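Stainless Steel Pots and Bowls: Frequently Asked Questions

These are the questions we get most often at the Drastach kitchen counter and by email. Answers are by Meenakshi Shakya, who handles cookware care and returns.

Do I need to wash a new pot before I use it?

Yes. New stainless has a film of polishing oil on it. Wash it with hot water and dish soap, rinse, and dry it with a towel. Wipe the inside with a white paper towel afterward. If the towel comes up gray, wash it again.

Can I put it in the dishwasher?

All of our Ovden pots and Mistico bowls can go in. The shine holds up better if you wash by hand, especially on the inside wall. Keep stainless away from silverware in the rack — they scratch each other.

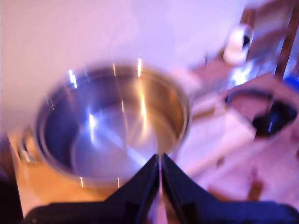
If you wash by hand, use the soft side of the sponge and go around the pot with the curve of the wall. Scrubbing across it leaves marks that show up under a bright light. Rinse under the rim and around the handles, where soap tends to collect.

What are the rainbow colors on the bottom?

Heat tint. It's harmless. Pour in a little white vinegar, wipe it around, and rinse.

And the white spots?

Minerals from your water. Simmer one part vinegar to three parts water for 4 minutes, let it cool, and wash as usual. If you have hard water, dry the pot right after rinsing and the spots won't build up.
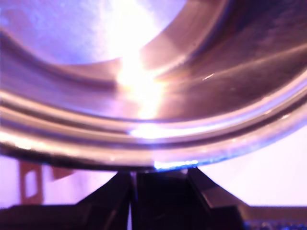 Inside wall and rim of a stainless steel bowl under a bright light.

Can I use steel wool?

No. Use a paste of baking soda and water for stuck food. For burned food, cover the bottom with water, bring it to a boil, turn off the heat, and leave it for 60 minutes before you scrape with a wooden spoon.

My pot has small pits in it. Is that covered?

Usually not. Pitting comes from adding salt to cold water. Wait until the water boils, then salt it and stir.

Can I store food in the bowls?

Overnight in the fridge is fine. Move anything salty or acidic, such as tomato sauce or pickles, to glass.

Do you sell replacement lids?

For Ovden pots, yes. Measure across the top from inside edge to inside edge and send us the number. We don't stock lids for the Huenchumán line, but we can order them.

Page last updated Feb 22, 2024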